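ANDTHORPE PORT AUTHORITY
Operations and Facilities Subcommittee
Minutes of the regular meeting, 29 Jan 2023

Chair: Princess Bañez. Quorum present. Called to order at 8 a.m.

1. Minutes of the prior meeting
Approved with one correction: under item 4, "Berth 6" should read "Berth 7."

2. Berth 7 fender replacement
The contractor, Berchtold, has delivered the fender panels. Installation is held pending review of the anchor bolt pull tests. Staff to forward the test sheets to the engineer of record. Berth 7 remains closed to vessels over the posted draft.

3. Iser Terminal lease
The tenant requests a 60-day extension of the current terms while the rail access clause is redrafted. Moved and seconded. Carried, one abstention. Counsel to send the revised clause to members before the next meeting.

4. Grain conveyor, Shed 8
Belt tracking was reset in January. Dust readings at the transfer tower were within permit limits. The drive motor inspection is still open. Members asked that the spare gearbox be listed in the asset register.
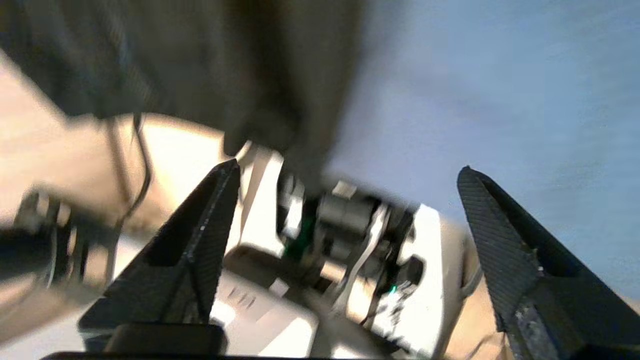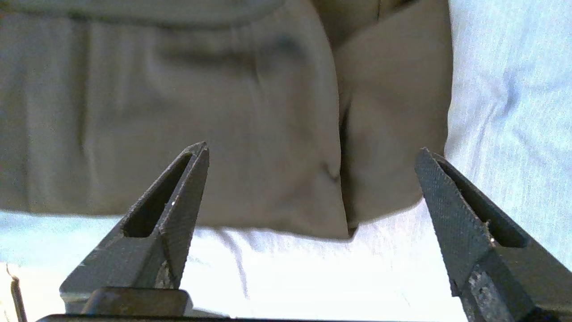

Gripper fingers, close view. In the first, a white plastic device is between them.

5. Reefer yard power
Cemetti submitted a change order for $1,436 to relabel the outlet pedestals. Approved under the chair's signing limit. The question of metering by slot was deferred. Staff noted that nearly 60 outlets would need new breakers under the metering option, and that no cost figure has been obtained.

6. Dredge spoil site
The survey was received and filed. No action.

7. Other business
Gate hours for January holidays to be posted earlier next year. A request from the pilots for a second mooring line locker was referred to staff.

Action items
Pull test sheets, Berth 7: engineering
Lease clause, Iser Terminal: counsel
Spare gearbox entry: maintenance
Breaker cost estimate: electrical

Adjourned.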